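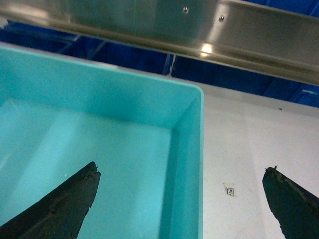

Mieczysław Chmielewska wrote in after my last column to say that the arm is the cheap part, and that anyone who budgets for the arm alone deserves the year they are about to have. I had spent that column arguing more or less the opposite, so I went back to our own figures to prove him wrong. I would like the record to show that I looked for quite a long time.

We bought our cell through Jultell, who were pleasant and quick and whose quote ran to a single page. It listed an arm, a gripper, a controller and a line called "sundries", priced at 866 pounds. I remember thinking this was generous for sundries. Our sundries for the first year came to 3158.

Fingers were a good part of that. A gripper finger looks like something you buy once, in the way that a table leg does, and our plan treated it that way. Then the tips go ragged, shedding crumbs along the edge, and you discover that a worn tip and a new one do not pick up the same washer. Denov will sell you a pair. Traner will sell you a pair that lasts longer and costs enough to make you fond of the old ones. Neither appears in the brochure under "running costs", a heading the brochure does not have.

Then there are the bins. I approved the robot in one meeting and the bins in four. They have to be a colour the vision system likes and a depth the wrist can reach into, with walls that will put up with being nudged by a machine that has no idea it has nudged anything. Markers stuck on the worktop scuff and curl, and must be replaced by someone whose hour is also not in the budget.

My colleague Jucélia Fontes keeps a spreadsheet of all this, and it has reached 54 rows. She has offered to present it to the people who sign things. They have so far been busy.

What I'd ask for now is dull. Put consumables on their own line, with a name, and fund it for two years. Ask the supplier what they replaced last February at the site they like showing visitors. Morrison, who lost our tender on price, had answered that in writing without being asked, and we marked them down for being gloomy.

I still think the cell was worth buying. I have written back to Mieczysław to say he was partly right, and have asked Jucélia to add the fingers for next year before I see the total.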